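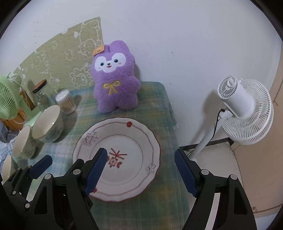
Wie kommt das Muster in den Stoff?

Hallo, ich bin Elie Nassar, und ich sammle Stoffreste. Zu Hause habe ich eine ganze Kiste davon, und wenn mich jemand fragt, welches Muster ich am liebsten mag, muss ich nie lange überlegen: Karos! Grün mit Blau, Rot mit Schwarz, ganz egal. Heute erzähle ich euch, wie so ein Karo entsteht, denn das ist ein ziemlich schlauer Trick, und ihr könnt ihn am Küchentisch nachmachen.

Kette und Schuss

Nehmt mal ein Geschirrtuch und haltet es ganz nah vor die Augen (eine Lupe hilft). Seht ihr die vielen kleinen Fäden? Manche laufen von oben nach unten, andere von links nach rechts. Die einen heißen Kettfäden und werden zuerst auf den Webstuhl gespannt, schön stramm, wie die Saiten auf einer Gitarre. Die anderen heißen Schussfäden. Sie werden quer hindurchgezogen: über einen Kettfaden drüber, unter dem nächsten durch, wieder drüber, wieder drunter. In der nächsten Reihe macht man es genau andersherum. So halten sich die Fäden gegenseitig fest, ganz ohne Kleber und ohne Knoten.

Diese einfachste Art heißt Leinwandbindung. Komisches Wort, ich weiß! Mit der Kinoleinwand hat das nur insofern zu tun, dass beide nach dem Leinen benannt sind, einem Stoff aus der Flachspflanze.

Und wo kommen die Karos her?

Jetzt wird es bunt. Stellt euch vor, alle Kettfäden sind blau und alle Schussfäden auch. Dann wird der Stoff blau, klar. Wenn aber bei der Kette immer ein paar blaue und dann ein paar gelbe Fäden nebeneinanderliegen, bekommt man Streifen. Und wenn man beim Schuss dasselbe macht, kreuzen sich die Streifen, und schwupp, da ist das Karo.

Das Beste daran passiert an den Kreuzungen. Wo Blau auf Blau trifft, ist das Feld kräftig blau. Wo Gelb auf Gelb trifft, leuchtet es gelb. Und wo Blau und Gelb sich treffen? Da liegen lauter winzige blaue und gelbe Pünktchen nebeneinander, und aus der Entfernung mischt unser Auge sie zu einem grünlichen Ton. Dabei hat niemand einen grünen Faden benutzt! Ich habe als Kind meine Oma gefragt, wo sie das grüne Garn versteckt hat, und sie hat sich kaputtgelacht.

Gewebt oder gedruckt?

Manche Karos sind geschummelt. Na gut, geschummelt ist gemein, sie sind aufgedruckt. Das könnt ihr leicht prüfen: Dreht den Stoff um. Ist das Karo auf der Rückseite genauso kräftig, wurde es ziemlich sicher gewebt. Sieht die Rückseite blass oder fast weiß aus, kam die Farbe wahrscheinlich erst hinterher drauf. Ich mache das in jedem Laden und gucke dann unter die Tischdecken.

In meiner eigenen kleinen Webprobe stecken 211 Kettfäden, und sie ist gerade mal so groß wie ein Platzdeckchen. Für meinen Schal waren es bis zu 600, da habe ich beim Aufspannen ganz schön geschwitzt.

Webt selbst!

Ihr braucht ein Stück feste Pappe, Wolle in zwei Farben, eine Schere und eine dicke, stumpfe Nadel.

Schneidet oben und unten in die Pappe kleine Kerben, immer gleich weit auseinander.

Wickelt die Wolle durch die Kerben rauf und runter. Nehmt 4 Fäden in der ersten Farbe, dann 4 in der zweiten, und so weiter, bis die Pappe voll ist. Beim Farbwechsel klebt ihr die Enden hinten fest.

Fädelt die erste Farbe in die Nadel und webt vier Reihen: drüber, drunter, drüber, drunter. Schiebt jede Reihe mit einer Gabel vorsichtig an die vorige heran.

Wechselt die Farbe und webt wieder vier Reihen. Zieht nicht zu doll, sonst bekommt euer Stoff eine Taille! (Meiner hatte eine. Er sah aus wie eine Sanduhr.)

Wenn ihr oben angekommen seid, schneidet ihr die Fäden auf der Rückseite durch und knotet immer zwei zusammen. Die Fransen dürfen gern dranbleiben. Als Topflappen taugt so ein Stück nicht, dafür ist es zu dünn, aber eine Decke fürs Puppenbett wird es allemal.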